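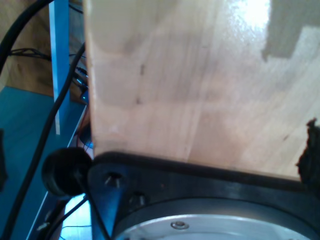
Ticket 359 – Shakya block, glue joints and surface
Opened by: Trilok Nigam
Assigned to: Harish Joshi
Status: waiting for customer

Trilok Nigam wrote:
Good morning. We received the Shakya block and I have a question before we put oil on it. The block is made of glued strips, and where the pieces meet I see slightly darker bands. When I pass my fingernail across, one joint catches a little. Is the glue opening, or is it normal for this wood? There is also a short dark knot near the left edge and a smaller dark mark a bit lower. I tried to clean the small one with a damp cloth and it stayed.

Harish Joshi wrote:
Hello Trilok, thank you for the clear message. Darker bands at the joints are common on pale wood, the glue line takes the light differently. The knot is part of the wood and we don't count it as a fault. The joint which catches is more interesting for me. Please tell me:
1. Can you push a sheet of paper into it at any place?
2. Does the block rock when you put it on a flat table?
3. Where was it stored before you opened the package?

Trilok Nigam wrote:
1. No, paper doesn't enter. I tried along the full length.
2. It doesn't rock.
3. It was 3 weeks in our back store, close to the heater. Brijesh Dhillon put it there and I did not think about it.

Harish Joshi wrote:
Then I believe the strips moved a very small amount from the dry air. Please keep the block away from the heater for one week, standing on its edge so that air comes to both faces. Don't oil it yet. After this, sand only the raised joint with 100 grit, always along the grain, and wipe the dust.

Trilok Nigam wrote:
Update, 28 May 2024. The week is finished. The joint still catches, but less than before. I sanded it lightly and now my nail passes over it. One more thing – near the top right corner there is a flat gray patch with a stepped outline. Could it be old tape? I don't want to oil over it.

Harish Joshi wrote:
Try to lift one corner of it with a plastic scraper. If nothing lifts, look at it again under another lamp, it may be only a shadow. Please write what you find and I will keep the ticket open.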